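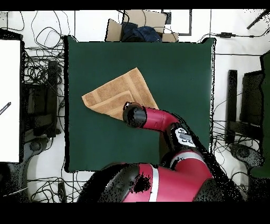 A tan towel on the green mat, with a robot arm resting on it.

How Does the Gray Stuff Get Inside a Pencil?

By Saoirse McGrath, for the young readers of the Takorham Stationery Club
7 Feb 2022

Pick up the nearest pencil, and if you can't find one, check behind your ear, because that is where mine usually turns up. Look at the pointy end. There's a thin gray stick in there, running all the way through the wood, and when I was small I was quite sure somebody pushed it in from the end, the way you push a straw into a juice box. I believed that for years! Have you ever wondered about it too?

First, the gray stuff

We call it lead, but there isn't any lead in it at all. It's graphite, a soft, slippery mineral that comes out of the ground. Long ago, people who found graphite thought it was a kind of lead, and the wrong name stuck so well that we still say it today.

Graphite by itself would be too soft and crumbly for your math homework, so pencil makers grind it to powder and mix it with clay and water. The mixture gets squeezed through a tiny hole and comes out as one long, bendy noodle.

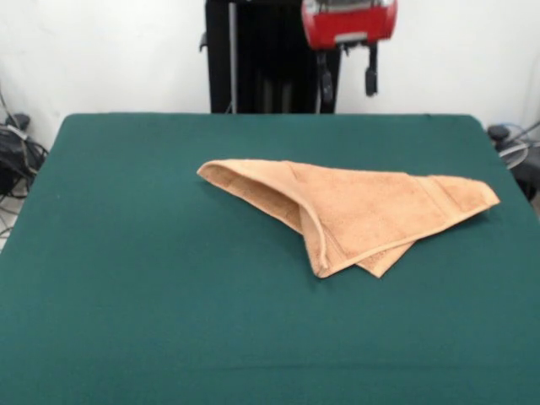

The noodle is cut into pencil lengths, dried, and then baked in a very hot oven called a kiln. A kiln can reach 900 degrees Celsius, so please don't try this next to the cookies. Once the sticks have cooled they are dipped in wax or oil, and that helps them glide across your paper.

Then, the sandwich

Now for my favorite part. Nobody pushes the stick into the wood. A pencil is really a sandwich! The maker takes a flat piece of wood called a slat and cuts a row of long, skinny grooves in it. Glue goes into the grooves, and a stick of graphite goes into each one. Then a second slat, with grooves that match, is laid on top like the other slice of bread, and the whole thing is squeezed tight until the glue is dry.

A machine shaves the sandwich on both sides and out come several pencils, all ready for paint. If you look closely at the end of an unpainted pencil, you can sometimes find the thin line where the two halves meet. (My friend Anoma Debnath has a tin of 72 pencils, and we once spent a whole rainy afternoon hunting for those lines.)

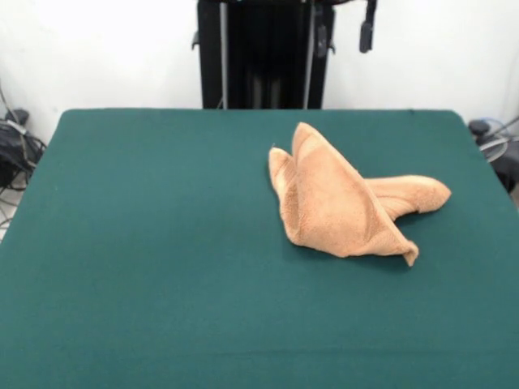

What do H and B mean?

You may have spotted letters on the side of your pencil. H stands for hard and B stands for black. More clay makes a harder pencil with a paler line, and more graphite makes a softer pencil with a darker one. HB sits in the middle. In many places an HB pencil is very close to what we call a number 2, the one you probably have at school.

Try it yourself

Find two or three pencils with different letters and draw a small square with each, pressing just as hard every time.
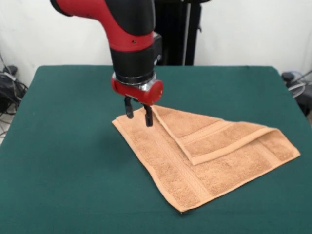

Write the letters beside each square so you don't forget which is which, then rub each one gently with a fingertip. Which smudges the most? It will probably be your softest pencil, and your finger will be the proof - so wash your hands before you touch the curtains.

Words to remember

Graphite: the soft gray mineral in a pencil.
Kiln: a very hot oven for baking clay.
Slat: a thin, flat piece of wood.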